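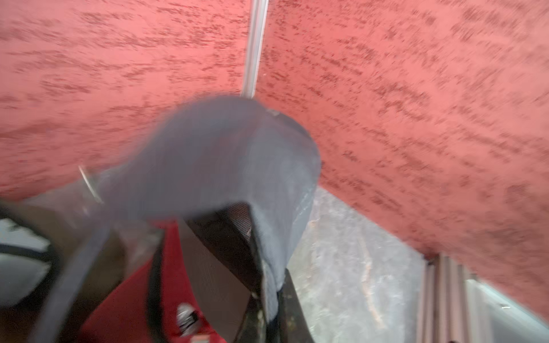 Ritva Kokkonen wrote back that the budget should not be signed before somebody has gone through the cell point by point, and that the price of spare parts must be in the same sheet as the price of the arms.

Pre-purchase inspection, two-arm cell for soft goods
Site: Dramley
Date: May 9, 2020
Offers compared: Lerkix, Wynne

1. Arm mounting and rail
Status: OK
Comment: Both arms are on one long metal rail. Lerkix quotes the rail separately, Wynne includes it. Please compare the totals only after this is corrected.

2. Cables on the moving links
Status: to be improved
Comment: On one upper arm the cable is fixed with tape. For the new cell I would ask for proper clips already in the order. It is a small cost, 35 per arm in the Wynne offer, and

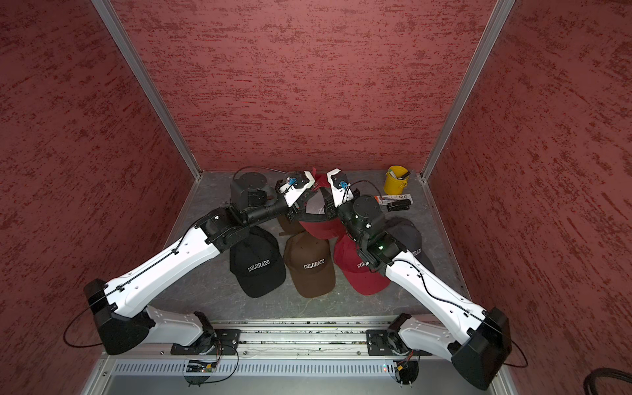 it is much easier to get it now than after the delivery. The loops at the shoulder should also have a written minimum bend radius.

3. Access to the small boards
Status: open
Comment: The boards beside the base mounts have no cover that I could find. Lerkix offers covers for 300. I recommend to take them.

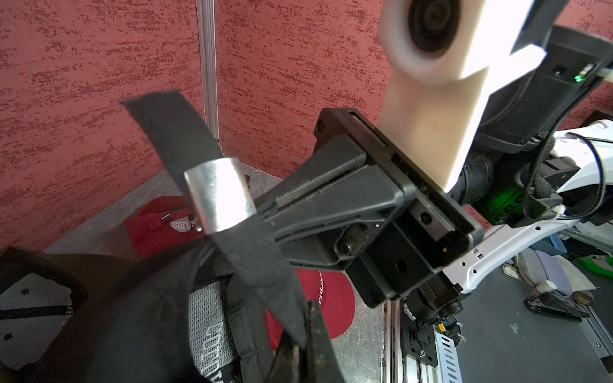
4. Emergency stop and power off
Status: OK on paper
Comment: Test must be repeated at acceptance, with both arms moving.

5. Jaws and wear parts
Status: to be budgeted
Comment: There are small scuffs near the tip of the black jaw -- not a reason to stop, but straps, buckles and zippers are hard on the edges. I have put 2 spare sets in the plan and reserved 2,000 for the first year.
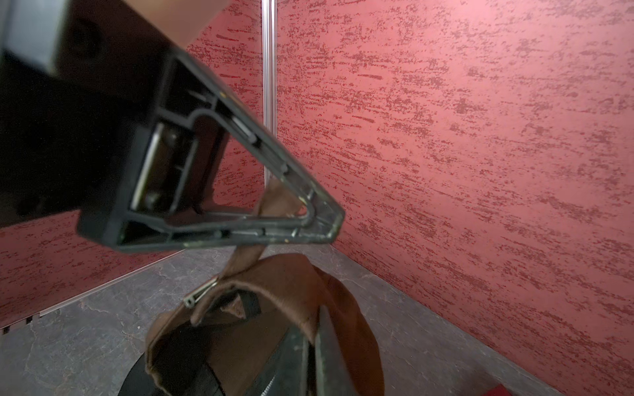
Oona Kallio disagrees with the reserve and would like a service contract in its place, because then the wear parts are changed on a fixed plan. I asked Wynne for such a price. The answer should come in June.

6. Training of operators
Status: missing in both offers
Comment: Ask again, in writing.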